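Jinora 家庭擦拭用品日记

数据说明，随数据一同发布
最后修改：2025年1月3日
维护：Randa Kassab、Kiri Sutcliffe

概述

Jinora 是一份关于家里各种“擦东西的东西”的日记数据，包括抹布、洗碗巾、餐巾、厨房纸、旧衣服剪成的布块，以及住户自己归到这一类里的其他物品。参与的 18 户人家在连续 12 周里，每次更换、清洗、降级或扔掉一件擦拭用品时写一条记录。整理之后共有 743 条，分在 4 个文件里。

我们最初想弄清楚的问题很窄：一块布从买回来到进垃圾桶，中间换过几次用途。写问卷的时候发现，多数人答不上来“这块抹布用了多久”，但都能说出它以前是擦什么的、为什么后来不擦那个了。于是改成日记，让人在事情发生的时候写。

日记原文用中文书写，夹杂方言词和各家自己的叫法。原文全部保留，另加一列归一化后的名称。两列不一致时，请以原文为准。

文件

entries.csv
主表。每行一条日记，包含记录编号、住户代号、周次、物品编号、动作、原文、归一化名称和备注。

items.csv
物品表。每行一件擦拭用品，包含材质、来源、初次登记时的用途和最后已知的用途。一次性用品不逐张登记，按包或按卷登记一行。

names.csv
叫法对照表。左列是日记里出现过的称呼，右列是归一化名称，第三列注明使用这个称呼的住户代号。

households.csv
住户表。只包含人口数、厨房类型（独立或开放）、有无洗衣机、有无烘干机、洗碗方式这几项。

四个文件都是 UTF-8 编码，逗号分隔，字段里含逗号的用双引号括起。用表格软件直接双击打开时，entry_id 前面的零可能会丢失，请先把该列设为文本。

主表字段说明

entry_id：记录编号，固定长度，前面补零。编号按录入顺序生成，和事情发生的先后没有严格关系，有几户是攒了一叠纸条之后一次交来的。

house：住户代号，大写字母。字母跳过了 I 和 O，避免手写时和数字混淆。

week：周次，从 1 开始。各户开始的日子不同，所以同一个周次在不同住户之间不代表同一周。需要比较季节影响的人请注意这一点，我们没有发布对应的日历日期。

item_id：物品编号，指向 items.csv。有些记录写的是“水池边那几块”，无法落到具体某一件，这时该字段为空，multi 字段为 1。

action：动作，取值见下一节。

text_raw：日记原文。错别字没有改。涂掉的字如果还能看清，放在方括号里；看不清的写作“□”，一个方框代表一处涂改，不代表字数。

name_norm：归一化名称。

reason：更换或降级的理由，从原文中摘出，原文没写理由就留空。我们没有替任何人推断理由。

note：整理者备注，多数为空。

动作的取值

启用：第一次拿出来用。新买的、别人送的、从柜子里翻出来的都算。

清洗：手洗、机洗、煮、泡。四种方式写在 method 字段里，原文没说清楚的写“未说明”。单纯用水冲一下再拧干，住户自己认为算洗的才记，不算洗的就没有记录。这导致住户之间的清洗次数不能直接比较，下文“已知问题”里还会提到。

晾：只有住户专门写了一条关于晾晒的记录时才使用。多数人把晾和洗写在一起，那种情况归入清洗。

降级：从比较干净的用途挪到比较脏的用途，例如从擦碗改为擦灶台，从擦灶台改为擦地。

升级：反方向的移动。很少见，但确实有。G 户把一块擦窗布煮过以后拿去盖面团，日记里写得很坦然。

丢弃：进垃圾桶。

去向不明：找不到了，被风吹走了，或者家里人拿去用掉又没说。

关于“降级”

这是整份数据里讨论最多的字段，也是标注分歧最大的字段，所以多写几句。

起初我们准备了一张固定的阶梯：餐桌、碗碟、台面、灶台、地面、室外。Kiri Sutcliffe 先拿一小批日记试标，很快发现各家的阶梯不一样。有的人家灶台布比台面布干净，理由是灶台每天用热水擦，台面反倒随手拿什么都往上抹。有的人家把擦鞋放在擦地前面，有的放在擦地后面。B 户有一块布只擦水龙头，不许擦别的，放在哪一级都不合适。

后来改成以每户自己的说法为准。入户访谈时请主事的人把家里的布从最干净到最脏排一遍，排出来的顺序存为该户的 rank 字段，降级与否按这个顺序判断。这样做的代价是，户与户之间的“降一级”不是同一个幅度。想做跨户比较的人，可以用 items.csv 里的 surface_type 字段重新编码，那一列只记录擦的是什么表面，不含高低判断。

Ruairi Cruickshank 提过另一个方案，把“能不能碰到入口的东西”作为唯一的分界，其余不分级。我们试过，标注一致性高了很多，但丢掉的信息也多。这个二分结果保留在 food_contact 字段里，取值为是、否、不确定。

材质和叫法

材质由整理者根据实物或包装登记，拿不准的写住户的说法，后面加问号。

棉：包括毛巾布、纱布和旧 T 恤剪成的布块。旧衣服来源的另记 origin 为“衣物”。

超细纤维：住户常叫“吸水布”或“擦车的那种”，家里没有车的人也这么叫。

无纺：可重复使用的打孔擦布、各种湿布晾干后再用的情况都归在这里。打孔擦布在日记里出现的名字特别多，洞洞布、纱布巾、一次性抹布、懒人布都有。叫它“一次性”的住户，洗了再用的次数并不比别人少。

纸：餐巾纸、厨房纸、压花纸巾。压花纸和薄的无纺布在日记里经常混着叫，拧成一条以后住户自己也会写错，隔几天再补一条更正。凡有更正的，以更正为准，原记录不删，note 里互相指向。

其他：海绵、丝瓜络、钢丝球。原计划不收，但好几户把海绵和布写在同一句话里，拆开以后句子不通，就一并收了。
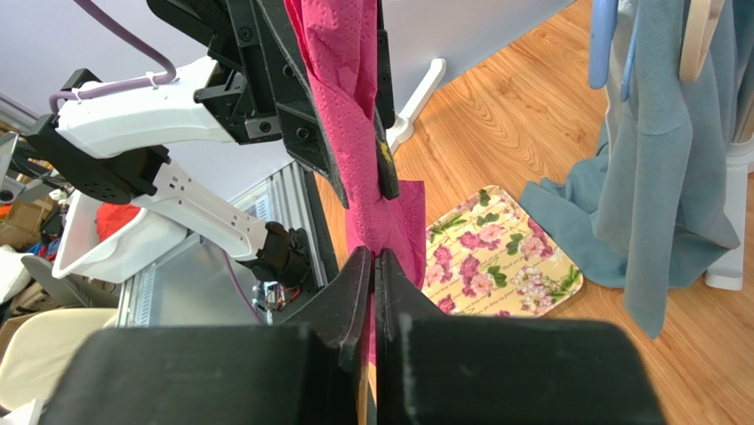
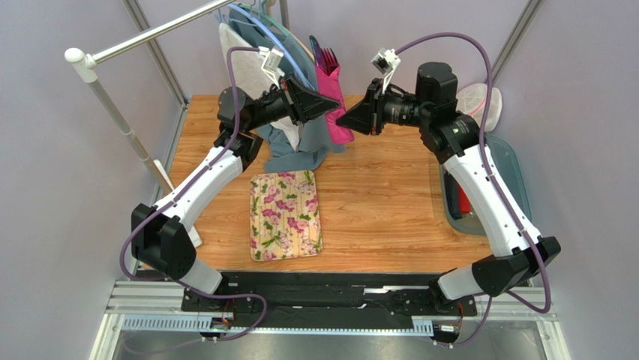
粉色的布，木纹桌面。

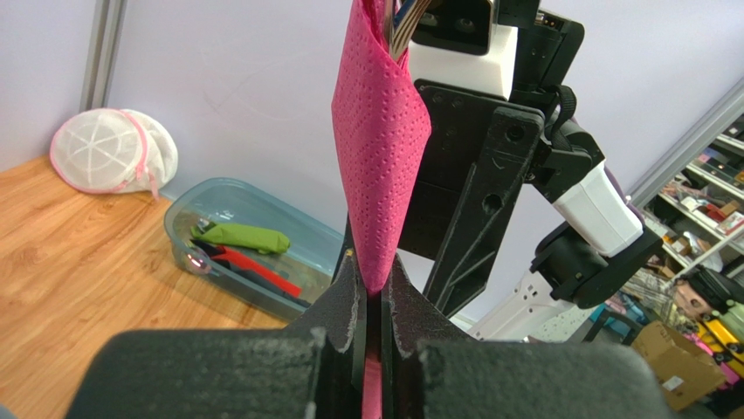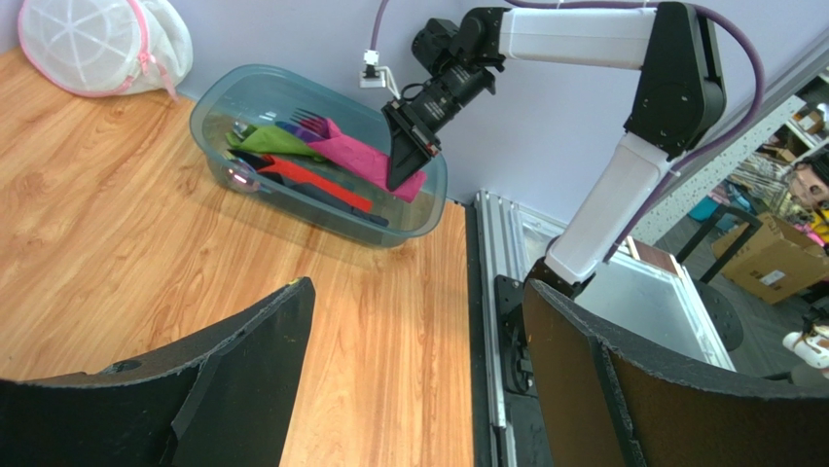 桌上有一只半透明的蓝绿色塑料收纳箱。

颜色单独成列，按住户的叫法记，不做色卡比对。颜色在不少人家里是有分工的，最常见的规则是浅色给碗碟、深色给地面。也有反过来的：K 户坚持地布用白色，看得出脏才知道该洗。规则写在 households.csv 的 color_rule 字段，没有规则的人家留空。颜色规则和实际使用不一致的记录也有，原文里通常带着抱怨，抱怨对象多半是配偶或者来帮忙的长辈。

采集过程

住户由 Fiona Carnegie 和 Beathag MacLeish 联系，先是熟人，再由熟人介绍。这不是抽样，也请不要当作抽样来用。参与者以愿意写字的人为主，家里布用得讲究的人大概偏多，完全不在意的人一般不会答应写这么久的抹布日记。

每户拿到一本横线本和一支笔，挂在厨房。试过用手机表单，交上来的内容短得多，几乎没有理由。纸本的缺点是油渍和水渍，有些页要对着光看。录入由两人分别完成，不一致处翻原本核对。原本目前由 Urquhart 资料室保存，不外借，可以预约到场查阅。

写作提示印在本子第一页，全文如下：

换了、洗了、改用途了、扔了，请写一条。写是哪一块，写原来做什么用，如果有原因就写原因。长短随意。忘了写可以补，补的时候写一个“补”字。家里谁写都行，写完不用签名。

最后一句后来证明给整理带来麻烦。同一户里不同的人笔迹不同，叫法也不同，同一块布在妈妈那里是“小方巾”，在孩子那里是“湿的那个”。我们没有发布书写者信息，但 writer_change 字段标出了笔迹变化的位置，取值为 1 表示这一条和上一条明显不是同一人写的。

补写的记录在 backfill 字段里标 1。

归一化的做法

归一化分两遍。第一遍按 names.csv 机械替换，第二遍由人看原文上下文修正。对照表里同一个称呼可以对应不同的归一化名称，具体取哪一个取决于住户。例如“手巾”，在 A 户是擦手的毛巾，在 M 户是洗碗布，在 P 户两样都是，要看挂在哪里。

方言词尽量保留原字。没有通行写法的，用住户自己写的字，不做统一。

量词也没有统一。一块、一条、一张、一片、一方，不同的人用在同一件东西上。如果有人想研究量词，text_raw 是可以直接用的，name_norm 里量词已经去掉。

已知问题

清洗次数不可直接相加。原因前面说过，各家对“洗”的界定不同。households.csv 里的 wash_def 字段抄录了每户对“怎样算洗过”的回答，建议先读这一列，再决定要不要做计数。

丢弃偏少。很多布最后被塞进水池下面，过了记录期也没有扔。items.csv 里最后已知用途为“备用”的物品，有相当一部分属于这种情况。把“备用”当作仍在使用会高估寿命，当作已经丢弃又会低估，我们没有给出推荐做法。

七月的记录稀疏。有几户外出，回来后补写的内容很笼统，常见的写法是“都洗了一遍”。这类记录 multi 为 1，item_id 为空。

D 户中途搬家。搬家前后的物品编号没有重新排，但厨房类型变了，households.csv 里 D 户占两行，以 period 字段区分。连接表的时候如果只用 house 一列，会多出重复行。

纸制品的用量无法估计。按包登记意味着只知道一包什么时候打开、什么时候用完，中间用了多少张、擦了什么，只有住户碰巧写到才有。

E 户的本子有一页被撕去写购物清单。缺失的记录没有补。

理由字段的语气差异很大。有人写“旧”，有人写了整整一页。做文本分析时如果按字数加权，结果会基本反映 H 户的看法。

隐私处理

原文中出现的人名、门牌、单位名称都已替换为方括号加类别，例如 [家人]、[邻居]、[单位]。宠物名没有替换，住户都表示不介意。品牌名保留，但请勿据此评价产品，日记里对某一样东西好不好用的判断往往只基于一块。

有住户在交本子时划掉了几条不愿公开的内容，这些内容没有录入，也不在总数之内。任何一户都可以要求撤回，撤回后会从下一个版本中删除，编号不再重复使用。

适合与不适合的用途

适合用来看家庭内部对洁净和肮脏的划分，看日常物品的命名，看一件便宜东西在家里的流转。也有人拿早期版本给学生做文本标注练习，反馈说难度合适，争论比较多。

不适合用来推断一般家庭的布品消耗量，也不适合用来评估卫生状况。我们没有做过任何微生物检测，日记里“干净”和“脏”都是书写者的判断。

材质列不建议用作分类任务的标准答案。带问号的值没有经过核实，不带问号的也只是看包装和摸手感得出的。

与 Handell 词表的关系

names.csv 的归一化名称尽量沿用 Handell 家用物品词表。词表里没有的条目自行增加，在 source 字段里标为“本项目”。词表把抹布和擦碗布合为一条，我们拆开了，因为大多数住户对这两样东西分得很清楚，拿错了要重洗碗。需要和词表对齐的人可以使用 handell_id 列，两者合并后的编号已经填好。

词表中的“百洁布”在日记里基本没有出现，出现的是“绿的那个”“硬的”“带海绵的反面”。这些都归到百洁布，但请留意它们在原文里常常只指一件东西的一面。

版本记录

当前版本修正了主表中一批 item_id 指向错误的问题，主要集中在 F 户。该户有两块外观相同的格子布，一块擦桌，一块擦炉，录入时混过几次，现在按挂放位置重新核对过，仍无法区分的改为空值。

上一版增加了 food_contact 和 writer_change 两列。

再之前的版本叫 Revik，字段名不同，动作里没有“升级”这一项。旧版的“变更用途”在新版里拆成了降级和升级。仍在使用 Revik 的人可以继续用，不再更新，转换方法写在 items.csv 同目录的 changes.txt 里，那是一个纯文本说明，不计入数据文件。

引用与联系

引用时请写明 Jinora 家庭擦拭用品日记和所用版本。引用具体某条日记时请附 entry_id，并照录 text_raw，不要改错别字。

录入错误请发给 Randa Kassab，注明编号和你认为正确的读法。对原文字迹有疑问的，我们会翻本子核对后回复，E 户和 H 户的本子页面粘连，查起来会慢一些。叫法对照表的补充意见发给 Kiri Sutcliffe，来信请说明这个叫法是在哪里听到的、指的是哪一种布。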